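Finding the corner: a student club teaches an arm to measure its own table

In December 2018 the Skonder robotics club at Baltthorpe Technical College entered the placement class of the Kruger Cup, a student competition in which a robot arm has to stand objects upright at positions called out by a judge. The class has one rule that shapes everything else. Teams may mark their table in any way they like, but the arm has to work out for itself where the marks are.

Most entrants use printed targets. The Skonder team uses painter's tape. Strips are laid lengthwise and crosswise to form a grid, and each crossing serves as a reference point. The arm moves over a crossing, a camera at the wrist records it, and a program fits one line to each strip and computes where the two meet. Repeat this over enough crossings and the software has a map of the table in the arm's own coordinates.

"Tape is cheap and it's bad," says Marlina Lumbantobing, the third-year student who wrote the line-fitting code. "Printed targets are cheap and good. We wanted to know how much of the bad part could be handled in software."

The bad part is mostly the edges. Torn tape leaves fibers. Hand-laid tape wanders. The first version of the program looked for a sharp change in color along each side of a strip and treated every point it found as equally reliable, so a single ragged stretch could pull the fitted line off by several millimeters at the far end. The current version takes both edges, pairs them, and throws out pairs whose spacing differs too much from the expected width.

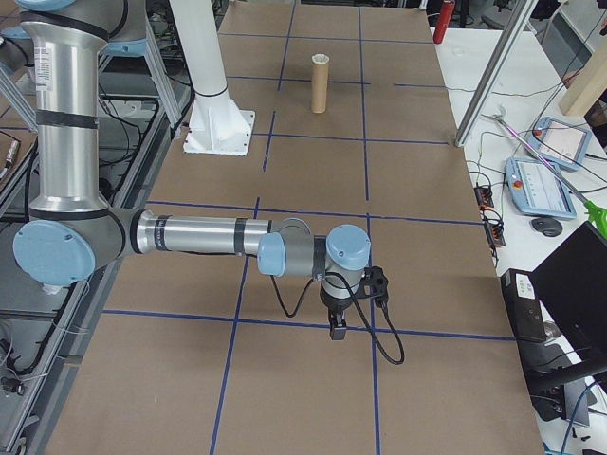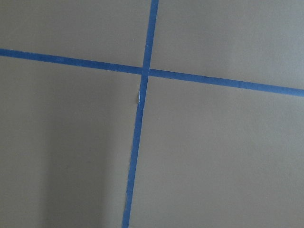
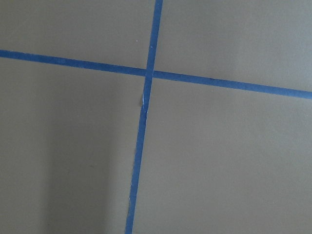 Blue tape on the work surface, with the arm over the grid in the first view and a crossing up close in the second and third.

Why does the program use the crossings and ignore the ends of the strips?
The end of a strip depends on how it was torn, while a crossing is computed from two fitted lines and can be located even if the tape at that spot is damaged.

Shadows caused more trouble than the fibers. The club's first color threshold was set by hand under one arrangement of lamps and failed whenever the arm blocked the light. Tumelo Nkosi, who looks after the camera side, replaced it with a test that compares hue and mostly disregards brightness. To check it, he collected 1,072 wrist images over two weeks in October, with the lighting changed between sets. The old test lost the crossing in 70 of them. The new one lost it in four, all with glare directly on the tape.

The rest of the system is plain. Motion is handled by the arm's own controller. A desktop computer runs the vision code and sends target positions through Trodach, a small messaging library that earlier members of the club wrote and that current members maintain with some reluctance. Its documentation is two pages long, and one of them is out of date.

Placement itself is done with cardboard tubes. A tube has a narrow footprint for its height and falls over if it is released at a slight angle, which makes it a fair test of whether the map agrees with the table in height as well as position. The club lowers the tube until the motor current rises, backs off a fraction, then opens the gripper. Early attempts skipped the backing off and tended to crush the rim.

The whole entry was built on a budget of 600 dollars, not counting the arm, which belongs to the college. The largest single item was replacement fingers for the gripper. Over 2,000 practice placements were logged before the competition, and the log is kept with the code so that next year's team can rerun the analysis.

Work now turns to the number of crossings the arm has to visit. A full pass takes several minutes, and competition time is limited. Lumbantobing would like to visit only the outer crossings and predict the inner ones. Nkosi thinks the tape is too crooked for that and has started measuring by how much.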